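Speaker notes - Fehr hand-held gripper kit, review talk
Camivbridge meetup, September. Slot is twenty minutes, leave time for questions

Slide 1
Title. Skip bio. Say up front: we paid for the kit, Ellberg sells it, no deal with them, they haven't seen these slides.

Slide 2 - what we wanted
Data for two-arm tasks without tying up the arms all day. Had been doing teleop. Slow, tiring, people hate it. Asked three vendors, Ellberg was the only one with a pair we could get inside the month.
Price: 2,756 for the pair. Chargers extra. Say that twice, it annoyed me.

Slide 3 - in the box
2 grippers, marker cubes, cables, a hard case. Printed guide is thin, PDF is better. Head camera is a separate line on the quote, easy to miss. Ask who here has used marker tracking before, show of hands, if it's most of the room then go fast on slide 4. 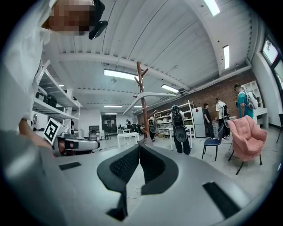
Firmware first. Do it before anyone puts anything on. Ours shipped on an old version and the left and right clocks drifted, lost a whole morning to that. Updater is Windows only. Grumble here, move on.

Slide 4 - setup
- charge both overnight
- cubes on, check they're seated, they can go on backwards!!
- start recorder, then head camera, then grippers. In that order
- do the still pose, hold it for 5 seconds
First time took us most of a afternoon. Now it's a coffee break. The still pose is what new people rush, and then the whole take is junk and you don't find out til you process it.

Slide 5 - tracking
Good in open space. Markers need to be seen, so crossing your wrists is bad, turning away from the head camera is bad. Glossy floors and overhead tubes gave us some dropouts, mostly when a marker tilted straight up into the glare. Dimming helped a bit. Matte reprint of the markers helped more. Ellberg will send matte ones if you ask, they should just ship them.

Compare with Lellimton kit - only had that on loan, so be careful, don't oversell. Lighter in the hand. Tracking felt about the same to me. Software a lot nicer. Costs more, lead time was silly.

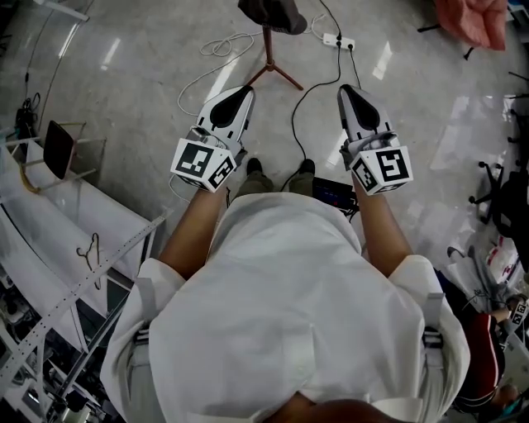

Cables. Biggest complaint from everyone who wore it. You end up planning the task around where the cable goes. Tape it, or run it up to the shoulder with a velcro loop. We tried a long lead and a short lead, short won. Also keep a spare, the connector is the weak point and we killed one in week one.

Slide 6 - comfort
Weight ok for short takes. After more than 2 hours people start resting their elbows on things and it shows in the data. Swap operators. Grip size is one size only, smaller hands had trouble closing all the way. Raised this with Ellberg, "on the list".

Slide 7 - support
Email answers same day, pretty good. Phone is useless. Forum is dead. Calibration files are tied to serial number so DON'T mix up left and right units between kits, we put colored tape on ours.
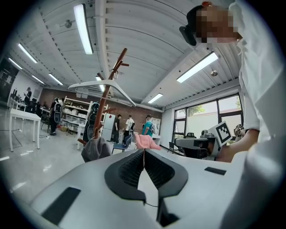
Export works fine. Plain video plus poses, our loader needed maybe a day of work. Timestamps are in the gripper clock though, not the host clock, convert early. Have the snippet ready on the laptop in case somebody asks.

Slide 8 - would we buy again
Yes for a small lab with one or two tasks. No if you need finger force, it doesn't do that and the sales page is kinda vague abuot it. If you already own Lellimton stay put.
Wish list: wireless, second grip size, Linux updater, chargers in the price for gods sake.

Questions. Likely ones: battery life (a morning, if you're careful), gloves (thin ones ok), can you buy a single gripper (no, pairs only).
If running over drop slide 7. Put the contact slide back up before unplugging, forgot last time.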